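Keep the Shirt With the Hole in It

Opinion

My mother kept a tin on top of the refrigerator that had once held butter cookies and for the rest of its life held buttons. I must have been six before I understood that other families' cookie tins had cookies in them. If you grew up in a house like ours you know the rattle I mean, and you probably also know the feeling of reaching in for something sweet and coming out with the spare button off your uncle's raincoat.

I have been thinking about that tin ever since the November evening when I tried to get a zipper replaced on a winter coat. It was a good coat, a Sumari, bought with a holiday bonus back when such things existed, and there was nothing wrong with it except that the zipper had lost a tooth near the bottom. The man at the dry cleaner looked at it kindly and told me the repair would run me 53 dollars, and then he lowered his voice, as if he were doing me a favor, and said I could find a new coat for less than that. He was right. I went home and looked, and I could have had one delivered by the next afternoon.
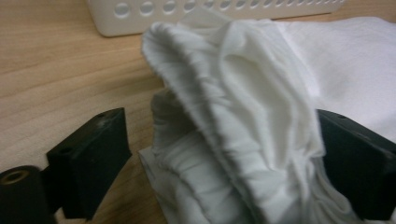
Pankaj Rawat
Contributing columnist

I didn't buy it. I'd like to say this was on principle, but mostly I was annoyed, and I'm stubborn when I'm annoyed. I took the coat over to Gallegos, the little alterations place behind the post office, which has a bell on the door and a radio that only seems to get ball games, and I waited nine days and paid what they asked. Then I wore that coat all winter with a satisfaction completely out of proportion to a zipper.

My opinion, since this is the opinion page and I ought to have one, is that we have gotten the arithmetic of clothes badly wrong. We compare the price of the repair with the price of the replacement, and when the replacement wins we feel sensible. But the new coat comes with its own zipper, and that zipper was chosen by someone trying to save a few pennies, and in two winters you will be standing at the same counter having the same conversation. I had three cheap jackets before the Sumari. I couldn't tell you what color two of them were.

The last time I cleaned out my closet I counted 187 pieces of clothing, socks not included, and I live alone and wear the same handful of things every week. A good many of the others were waiting on some small attention: a hem that had started to go, a missing hook, a T-shirt with a hole under the arm no bigger than a pea. Any of these my mother would have fixed during the evening news without looking down much.

I know the objections, and some of them are fair. People are tired. A parent with two jobs and a pile of laundry doesn't need me telling her to darn. Some clothes are so thin to begin with that a needle only makes matters worse, and I have ruined a shirt or two proving it. So I wouldn't ask anybody to mend everything. I'd ask them to mend one thing, preferably something they like, and see how it feels to put it back on.

And I would ask our schools to help. When I was in seventh grade every one of us, boys included, had to sew a drawstring bag. Mine was terrible. It held my gym shoes for over a year anyway, and I came out of that class knowing how to thread a needle, tie a knot and sew on a button, all of which I have used a great deal more than I've used the quadratic formula (my apologies to Mr. Gelari, who tried).

The tin lives on my own refrigerator now. I went through it the other night looking for a match for a gray cardigan and didn't find one, so the cardigan has a brown button second from the top. My sister noticed it right away. She asked if I had any more of the brown.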